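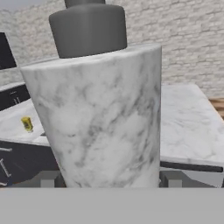

Veined marble is limestone that got buried, squeezed and cooked until its grains grew into each other, and I've been slightly obsessed with it ever since I started keeping these stone pages. The pure stuff is white. Everything else you notice is an impurity that came along for the ride: clay, iron, a bit of graphite, old sand. Soft gray streaks like these, running on the diagonal and branching as they go over a pale white ground, are what most people picture when they hear the word marble (me too, before I knew better!).

Origin of the veins
The original limestone usually had thin muddy layers in it. Under heat and pressure those layers bent and smeared, and new minerals also crept in along cracks. Gray generally points to carbon, green to serpentine, and yellow or rusty brown to iron. I've had people tell me the veins are weak spots – some are, some aren't, and a good mason will tap the block and listen.

Working the stone
Marble is soft as building stones go, so it carves nicely and takes a lovely polish. Before buying a slab I ask to see both faces, because a vein can wander a long way between them. The yard at Haketance, where I learned most of what I know, sorts its blocks by vein direction and had 288 of them in the April list. Their grade names are local ones: Baltetti is the nearly plain white, and Plinine has the heavy smudgy gray. I like Plinine better, though it's harder to match at a seam.

Care
Acid is the enemy. Lemon juice, vinegar and wine all leave dull spots, and sealing won't stop that – a sealer slows down stains, but etching is a different problem. I wipe mine with warm water and a drop of dish soap. For light etch marks on a honed top I start with 200 grit, wet, then work up to the finer papers.

See also: limestone, travertine, onyx, cultured marble

Last edited August 10, 2024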